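Chapter 3
A Day at the Bench

I learned more about robots from one open day than from the whole pile of manuals I read before it, so I'm going to start this chapter there and let the definitions wait a few pages. (If you're the sort of reader who wants the definitions first, they're in Section 3.2, and I won't be offended.)

The open day was at Tridlow, a small workshop that shares a building with a design office called Ziółkowski. I went on 9 Apr 2021 with a notebook, a bag of sandwiches and a head full of factory arms throwing car doors about. What I got was toy vegetables! The task for the day went by the name of Flurnness, and it sounds like nothing: pick up a vegetable, put it in a saucepan, then move the pan by its handle. I remember thinking I'd have it all written up by lunch.

I didn't. I stayed until they started stacking the chairs, and I filled 10 pages with notes about a pepper.

Think about what your own hand does when you pick up a pepper. You don't plan where your fingers go, you just sort of know, and if the pepper slides a little you squeeze a bit harder without noticing. A gripper has to get all of that from somewhere – from its program, from its sensors, or from a person steering it. And a pepper is a mean shape for two fingers: fat at one end, thin at the other and round all over.

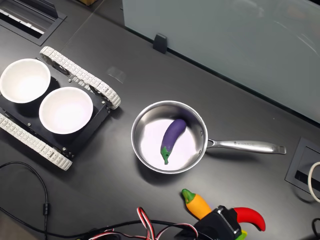 3.1 What to watch for at a demonstration

Most people at a demonstration watch the object. They see the eggplant in the pan and they clap, and I clapped too, because it's fun and everybody was clapping. But if you ever get the chance to visit a workshop like this one, try watching the fingers before they touch anything. That's where the interesting decisions are. Which side do they come in from? Are they open wider than they need to be? Do they slow down near the table?

I kept a little tally in the margin that afternoon. Out of 167 tries at a pick, I put a star next to the ones where the fingers changed direction at the last moment, and those starred tries taught me more than all the smooth ones together. A smooth pick hides everything. A pick with a wobble in it shows you what the machine is paying attention to.

The handle is a different kind of problem. A vegetable only has to be held, but a pan held by its handle also wants to turn, with all the weight sitting out at the far end. You can feel this at home with any saucepan: hold the very end of the handle, then slide your hand up close to the pot, and notice how much easier your wrist has it. We'll put numbers on that in Section 3.4, where it goes by the name of torque.
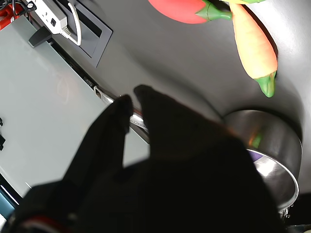
Kieran Nic Aodha told me that the handle was the part visitors always underrated, and that a good grip on it could still go wrong if the fingers closed at a slight angle to the metal. You think you've got it, Kieran said, and then the whole pot starts to tip and you find out you only had half of it.

I wrote that down word for word and underlined it. Keep it in mind when you get to the exercises on contact points, where a line of contact and a single point of contact behave very differently.

There's one more thing I'd tell you to look at, and that's everything the robot isn't holding. A workshop is a real room with furniture and cables and people in it, and an arm that can reach a bowl can usually reach other things too. Good operators talk about the space around the gripper as much as the gripper itself. When the fingers are spread wide, ask yourself what else would fit between them, and what the arm would have to pass on its way to the next pick.

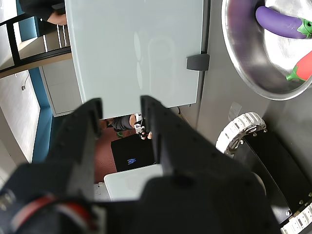
3.2 Some words we'll need

Gripper: the part at the end of the arm that does the holding. Ours will mostly have two fingers.

Grasp: one particular way of holding one particular thing. The same pepper has plenty of possible grasps, and many of them are bad.

Workspace: all the places the gripper can get to. It's almost never a neat box, whatever the drawings show.

Tracked base: a vehicle that runs on treads, like a tiny bulldozer. A tracked base can carry things, and in Chapter 5 we'll let one do the driving.

Trial: one attempt from start to finish, counted whether it goes well or badly. Please count the bad ones.

3.3 Setting up your own table

You don't need a robot for the first project. You need a table, a saucepan, a few toy vegetables and a pair of kitchen tongs to stand in for the gripper. I tried this with a summer class in July and it was loud and messy and very good. We named our tongs Jisex, for reasons lost to time, and logged 536 trials in a week.

Put the pan where you can reach the handle without leaning. Lay the vegetables down at different angles, and don't line them up nicely, since real objects won't do you that favor. Then work through nine picks using only the tongs, one hand, and no nudging things into place first (you'll want to!). Write down where each tong touched.

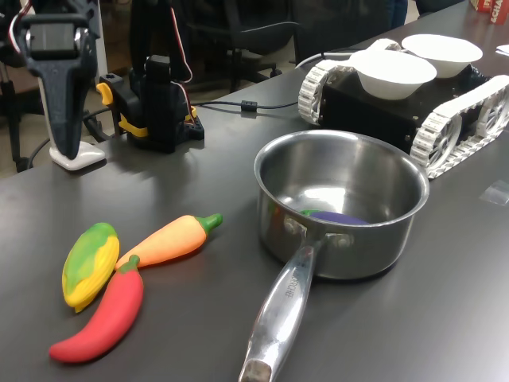
Figure 3.4 Toy vegetables, a saucepan and the robot hardware on the table at Tridlow.

Before you go on to Section 3.4, look back over your notes and mark every trial where you changed your mind halfway through. Bring those to class with you – we'll use them to draw our first grasp diagrams.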